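Home Articles Authors Archive About
7 min read
Nov 10, 2022
Tsion Yilma, Osamu Onishi

3. Dating the early life of the poet from school and parish records

3.1 Sources

The short life printed with the Clillach edition gives the poet's birth year as 1647 and states that he could read before he entered school. Both claims have been repeated in later reference works without citation. We compared them with three sets of records: the parish register of Gradanura, the enrollment lists of the town school, and the prefaces to the first two verse collections. The register survives in a copy made in 1775. The original is lost, and the copyist's errors in other families have been documented by Farouk and Rieger.

The enrollment lists are more reliable but less complete. Leaves are missing for several winters, and pupils are entered by father's name only. An entry was accepted as a match when the father's name, the street, and the trade all agreed with the register. Where only two of the three agreed, the entry was marked as doubtful and left out of the chronology.
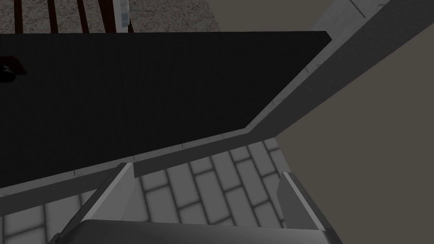 Figure 4. Simulated view from above, with an open two-fingered gripper at the lower edge and a tiled floor.

3.2 Age at first publication

The preface to the second collection says that the poem on the river crossing was written "in my ninth year." Janssen reads this as age 9. Under the usual counting of the period, the phrase means that the writer had passed his eighth birthday. The difference matters for the order of the early poems, as the school lists place him in the lower class until he was 10, and the poem quotes a Latin text that was read only in the upper class.

Two explanations are possible. The poem may have been revised before printing, with the quotation added at that stage. The preface may also give the date of a first draft that had little in common with the published text. The Soomro manuscript supports the first reading. It contains the poem without the quotation, in a hand that Rieger assigns to the poet's youth, and the two lines on either side of the gap are metrically complete.

3.3 Family names

The mother's name appears in three spellings. We use the form in the baptismal entry and give the others in the appendix. The father is named consistently, except in the Finlow abstract, where a second given name is added. No other source has this name, and we treat it as a confusion with an uncle.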